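Lecture 9: Learning from demonstration in cluttered scenes
Course handout, Robot Manipulation, June session

Reading before class: the Kornalo task sheet and chapter 4 of the course notes. You should already be comfortable with behavior cloning and with the basic setup of a two-arm policy. If you are not, go back over Lecture 7 first.

1. Where we left off

Last time we trained a policy on a clean tabletop. One object, one target, a plain background. The loss went down, the rollouts looked fine, and most of you got a working policy by the end of the lab. The trouble started when we moved the object a hand's width outside the training region. The arm went to where the object used to be.

Today is about what happens when the data comes from a real room. We use the Kornalo sink task all the way through, so it is worth getting to know it now.

2. The task

The robot stands at a kitchen sink with two arms. There are household items in the basin. The policy has to take hold of one item at a time, lift it clear of the basin, and set it down on the counter. Each arm has a parallel gripper with two fingers. The policy sees the head view and the joint positions of both arms, and nothing else. There is no depth input and no object model. 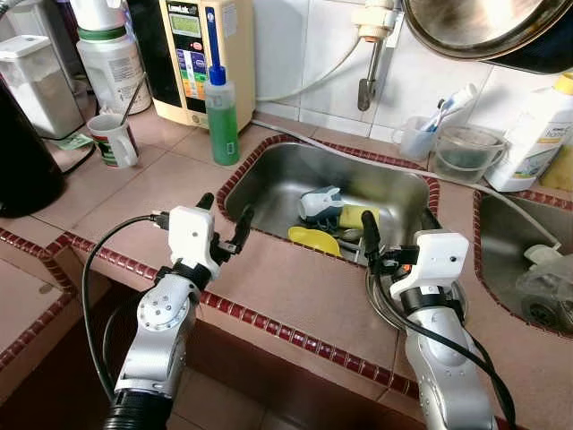

A sink is harder than a table for three reasons that come up again and again in the data.

Walls. The basin sides limit the angles a gripper can come in from. A grasp that is easy on a flat surface may put the gripper housing into the wall. Demonstrators learn this quickly and begin to tilt the wrist early in the reach. The policy has to learn the same habit, and it has to start the tilt before the fingers are close to the object.

Shiny metal. Steel walls and steel dishes reflect each other and reflect the arms. Feature matching between neighboring time steps gets noisy. In the Grinow baseline, most of the failed grasps were on bare metal items.

Self-occlusion. From the head view, the arms cover part of the basin for much of an episode. The object you want is often behind the wrist you are moving.

3. The data

The training set has 1000 episodes, all collected by teleoperation. The validation set has 300. An episode runs from the start of the reach until the item is released on the counter. Episodes where the demonstrator dropped an item and picked it up again are kept. We will see in section 5 that throwing them out makes things worse.

Each episode has one label, the item moved. There are 14 item classes. The classes are coarse on purpose: "bowl" covers every bowl, and "scoop or funnel" is a single class after we found that labelers could not agree on the difference from the head view.

Do not split the data at random by time step. Neighboring time steps are almost the same picture, and a random split puts near copies of the training data into validation. Split by episode. If you want to know how the policy does in a new kitchen, split by kitchen.

4. The method

We compare two ways of predicting actions.

(a) Single-step. The network takes the current observation and outputs the next joint command for both arms. This is what you built in Lecture 7.

(b) Chunked. The network takes the current observation and outputs a short run of commands. The robot carries out the first part of the run and then asks for a new one. Where two runs overlap, we take a weighted average, with more weight on the older prediction.

Everything else is held fixed: same encoder, same data, same training length. The only change is the output head and the loss, which is summed over the run in (b).

The reason to expect a difference is pauses. People stop for a moment before they close the gripper, often while they check that the fingers are on both sides of a rim. In those moments the observation hardly changes, and the recorded action is "stay." A single-step policy that lands in such a state tends to stay there for good. A chunked policy predicts through the pause, because the end of the pause falls inside the run.

Rim grasps are the clearest case. One finger has to go inside the bowl and one outside, and the gripper should close only when both are in place.

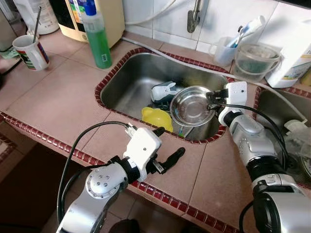

Figure 2. Rim grasp on a steel bowl with the right gripper; the left gripper is open.

In grasps of this type the other arm is still part of the action. The command for a waiting arm has to be predicted like any other, and if the network gets it slightly wrong at every step, the arm drifts. Check both arms when you plot your results. Several groups last term plotted only the arm doing the work and missed the drift completely.

5. Results

The chunked policy was better on every item class in validation rollouts. The gap was largest for bowls and lids and smallest for sponges, where almost any closing motion near the object will do.

Stalls before grasping were the main failure for the single-step policy. With chunking they were rare. What took their place was late correction: the policy commits to a run, the item shifts when touched, and the fingers close beside it. Shorter runs reduce this but bring some of the stalls back. You will look at this trade-off in the lab.

Two smaller findings:

Keeping the drop-and-retry episodes helped both policies. Without them, neither policy made a second attempt after a miss.

Training with the Rulska color changes (random brightness and tint) helped a little on metal items and did nothing for plastic ones. We do not have a good explanation for the size of the effect - treat it as open.

6. What the results do not show

All validation kitchens had a basin set into a counter at close to the same height. We have no numbers for deep sinks or for a robot standing off to one side. The Kincaid group reports lower scores when the head is moved between training and test, but their gripper is different from ours, so the two sets of numbers should not be put in one table.

7. Lab work

Train both heads on the Kornalo data using the starter code. Keep the episode split that is provided.

For the chunked head, try three run lengths. Report stalls and missed grasps separately for each.

Pick one validation episode with a rim grasp. Plot predicted and recorded joint positions for the left arm and the right arm on the same time axis, and mark the point where the gripper closes.

Write one paragraph on a failure you saw in rollout. Say what the policy could and could not see from the head view when it failed.

Hand in the plots and the paragraph as one file before the next lecture. Code goes in your group folder.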